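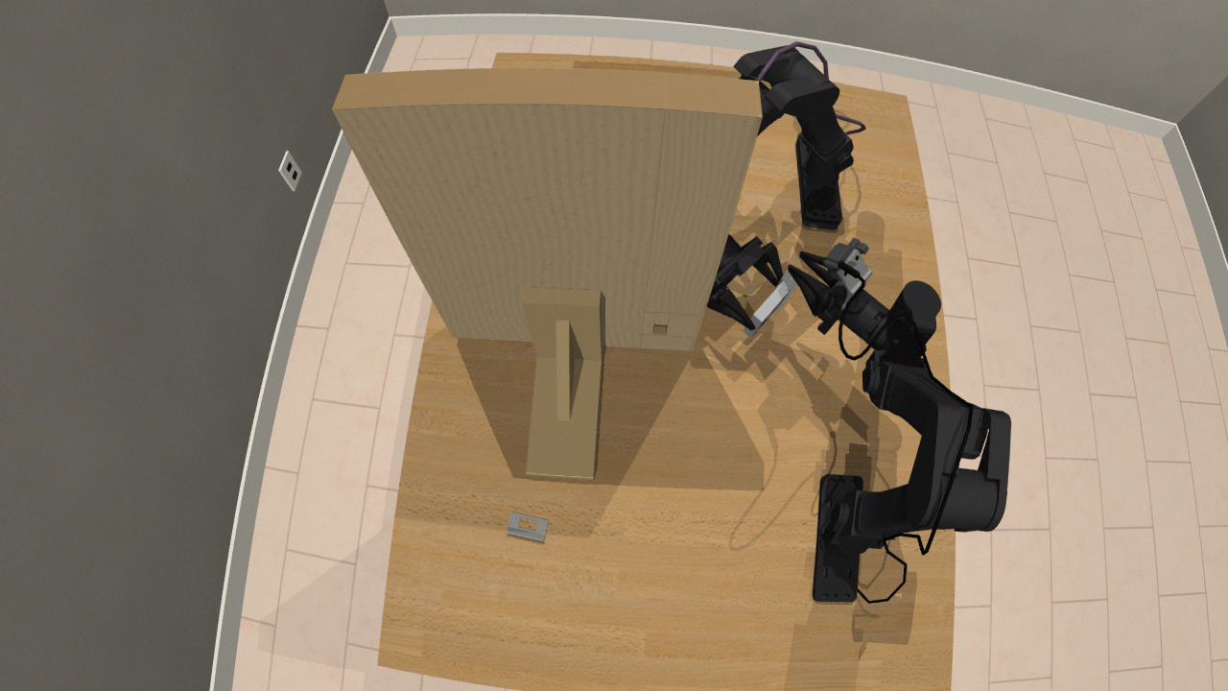 Handover position at the panel, Ferrand cell, simulator view

Section 7. When the handover goes wrong (fault 138)

If you skipped ahead to this section, you've probably got a red banner that says 138 and two arms stopped nose to nose. Welcome! I wrote this part of the guide after spending far too much of my life looking at that banner, and I've tried to put it in the order I wish I'd had the first time.

Fault 138 is the handover conflict. The controller raises it when both grippers report a closed grip on one part and the two arms then disagree about where that part should be. One arm thinks it has given the plate away, the other thinks it hasn't gotten it yet, and they start to pull. In Fornoreck (the simulator) all you lose is the run. On the real Ferrand cell you can bend a fingertip, and you can throw a piece of metal, and I've had both.

So please do the whole of this section in the simulator first, even if the fault came up on the hardware. Load your saved run and work through it there.

CAUTION: On the real cell, a 138 stop does not release the grippers. The arms hold position under power, and the part between them can be under load. Do not reach in to pull it out. Hit the cell stop, wait for the drive light to go off, and put your lock on before any part of you crosses the rail.

7.1 Before you touch anything

1. Save the run. File, then Save State, and give it a name you'll recognize next week (mine are all called "again" and I regret it).

2. Open the Force tab and write down the peak for each arm. The limit in the shipped profile is 60 newtons. If either arm went over that, skip to 7.3 and come back.

3. Check which arm the program thinks is the giver. It's in the top line of the Handover tab. In the Clemance program the far arm gives and the near arm takes, but people swap them and forget.

4. Look at the wrist view from the taking arm and compare it to the plan. You want to know if the part was where the taker expected it.

5. Leave the simulator paused. If you press Play now, the arms will try to finish the move and you'll lose the exact pose you need.

NOTE: Save State keeps joint positions and grip states, but it does not keep the contact forces. That's why I have you write them down in step 2. I've asked for this to be fixed.

7.2 Backing out safely

The one rule here is that the giver holds and the taker lets go, always in that order, even if the fault happened late and the taker had the better grip. I know that feels backward. The giver picked the part up off the table with a planned grip, so the program knows where the part sits in its fingers. The taker's grip is a guess until the handover is confirmed, and if you keep that one you're moving a part around with no good idea of its angle.

1. Switch both arms to Manual. Wait for both labels to change. There's a lag and it will fool you.

2. Select the taking arm and set its speed to Creep.

3. Open the taker's gripper all the way. Do not use Release, which opens the fingers and also retracts, in one motion. Use Open.

4. Watch the giver's force reading. It should drop and settle. If it jumps instead, the part was being held up by the taker; stop, close the taker again, and go to 7.3.

5. Back the taker straight out along its own finger direction until you have at least 12 millimeters clear of the part. Only then start turning the wrist.

6. Select the giving arm. Move it up and away from the panel before you go anywhere sideways. The upright panel has a lot of edge to catch on, and so does the slotted block that stands in front of it.

7. Set the part down flat on open tabletop, well clear of the blocks and fixtures. Open the giver and lift straight up.

8. Home the taker first, then the giver.

CAUTION: Never home both arms with one command after a 138. Home All plans each path as if the other arm were already parked. In the simulator they'll pass right through each other if you have collision turned off (and if you do have it off, go turn it back on, I'll wait).

When you've put the part down, spend a minute on how it's lying. Our bracket has a flat face with a cutout and a short upright flange on one side, and the pick planner only likes it with the plate side down on the wood. If it's tipped up on the flange, the planner will still happily offer you a grasp, and that grasp will be lousy, and

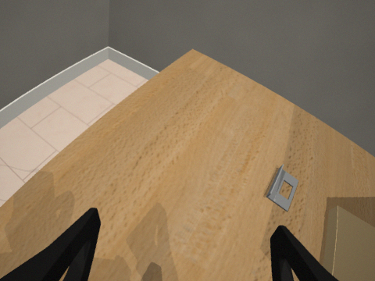 you'll be right back at 138 on the very next cycle wondering what you did to deserve it. I did this for most of an afternoon. Use the Nudge tool to settle the part in the simulator. On the hardware, lock out and turn it over by hand.

Leave yourself finger room, too. The grippers come down wide open, and a block sitting near the part is a thing to hit. If the part is close to a block, move the part, since the blocks are registered and the part isn't.

7.3 If the force went over the limit

Okay, this is the less fun branch. An over-limit reading means at least one finger pushed or pulled harder than it was set up for, and you need to find out which one before you run again.

1. On the real cell, stop and lock out. In the simulator, just stay paused.

2. Compare the two peaks you wrote down. The arm with the higher number isn't always the one that caused it. Look at which curve started rising first.

3. If the giver's curve rose first, the giver was still moving when the taker closed. Go to the Handover tab and lengthen the dwell. The shipped value is too short, in my opinion. I run 2 seconds and haven't been sorry.

4. If the taker's curve rose first, the taker came in off target. Redo the wrist camera calibration (Section 4) before you change anything else. Please don't fix this by loosening the force limit! It works great until it doesn't.

5. If both rose together, check that both arms are using the same table frame. Someone has edited one and left the other alone.

6. On the hardware, take off the fingertips and lay them on a flat surface. If one rocks, replace the pair. Don't mix an old one with a new one.

NOTE: A simulated fingertip can't bend, so a clean rerun in Fornoreck tells you the program is okay. It says nothing about the metal. Do step 6 anyway.

7.4 Running again

1. Load your saved start state. Don't start from the recovered one.

2. Run the pick alone, with the taker parked. Stop when the giver reaches the handover pose.

3. Step the taker in at Creep and stop before it closes. Look at the gap from at least two camera views. One view will lie to you about depth every time.

4. Close the taker. Confirm that both force readings are steady.

5. Open the giver. If the banner stays away, let the rest of the program play through.

6. Repeat at full speed in the simulator before going anywhere near the hardware.

If 138 comes back at step 4, your dwell is fine and your pose is off. If it comes back only at full speed, your pose is fine and your dwell is too short. I have that on a sticky note over my desk.

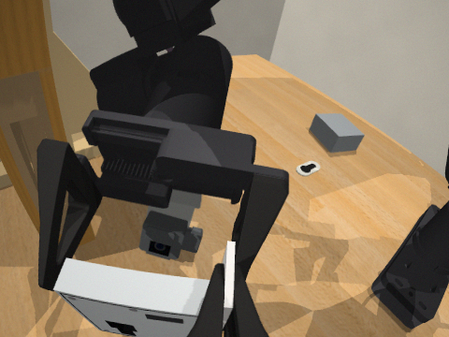 LAKTHORPE, Jun 29, 2023

Adding this part after the fact, as we found another way to get the same fault and it isn't covered by anything above.

The close view by the gripper is where it bites you. When the fingers are down at table height with a part between them, small parts next to the grip can end up touching a finger, and the controller reads that touch as grip force. It then believes it has a closed grip before it does. The other arm gets its go-ahead early, and you get a 138 with peaks well under the limit, which is confusing when you've just read 7.3.

What I do now:

1. Before the pick, clear loose parts from the space under the gripper. A part that's fine next to an open gripper can be in the way of a closing one.

2. In the Force tab, turn on Show Contacts and play the close slowly. You want contact on both fingertips and nowhere further up the finger.

3. If you see a contact up near the gripper base, cancel. Move the neighbor part out toward open table and pick again.

4. Keep the second arm parked until the contact check passes. I've put a hold in our copy of the Clemance program to do that, and you can paste it in from the shared folder.

CAUTION: Show Contacts only exists in the simulator. On the real cell your only clue is a grip reading that comes up earlier than it did last time. If you see that, stop the cell and look before you let the second arm in.

I'd expect the early-contact check to be built in with the August release. Until then it's on you and me. If your 138 doesn't fit any of these, send me the saved state together with the two peaks you wrote down, and tell me which arm was giving. Without those I mostly can't help.

Related sections
Section 4. Calibrating the wrist cameras
Section 5. Table frames and how to keep them matched
Section 6. Planning a pick for thin parts
Section 8. Replacing fingertips
Lockout on the Ferrand cell: read this first

12 shares | 2 comments

Contact: Clemance setup guides, Lakthorpe | © 2023 Clemance | Back to top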